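Okay, mic check, hi everybody! I'm going to talk fast, so wave at me if I lose you.

Start with the story about my aunt's front room. Four people, one sofa, and every guest perched on the edge like they were waiting for a bus. (Pause for the laugh. If there isn't one, keep going.)

So my first point is that a living room should be for sitting in. Buy the seat you'd nap on, then worry about color.
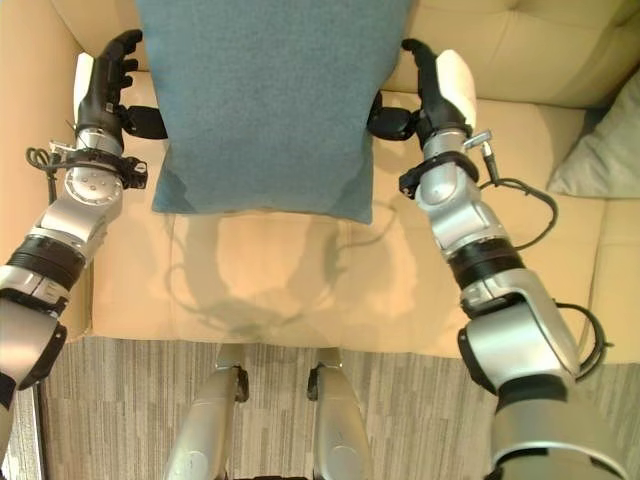

Next, money. I had $500 for my whole room and I blew $200 of it on a lamp — no regrets, I love that lamp! Ask who here has done the same. Barbara Ostrowski will put her hand up, so let her tell the rug story if there's time.

Then lighting. Turn off the big overhead one and try two small ones down low for a week.

Last bit: questions, then hand over to Lorcan Rafferty for the paint talk. Remember to give back the clicker.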